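About Drilska

Drilska is a small lab that tests claims about robot grasping. We started because we kept reading papers with success rates we could not get on our own bench. Most of the methods we try still fall short of what was promised, and that includes a few of ours.

Our main project is called Lusen. It asks whether a gripper policy trained on 3,000 recorded grasps does any better than one trained on 600, once you stop picking the test objects to suit it. So far the gain is smaller than we were told to expect. With clear plastic, the bigger set bought us very little. 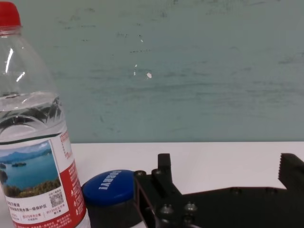
A shiny or see-through surface is where a lot of published numbers go soft. Wrist camera policies tend to be scored on matte blocks under good light, then described as if they could handle a kitchen shelf. We run each policy on 12 household objects and post the failures next to the successes. A grasp that slips after four seconds counts as a miss, whatever the lift looked like.

Calloway, our older test set, is still available, though we no longer trust its lighting notes and would ask you not to cite it. Its replacement, Jollow, is due in August.

We don't sell robots and we don't rank vendors. If you have a method and can live with a poor score, send it in.

Page last changed 29 June 2019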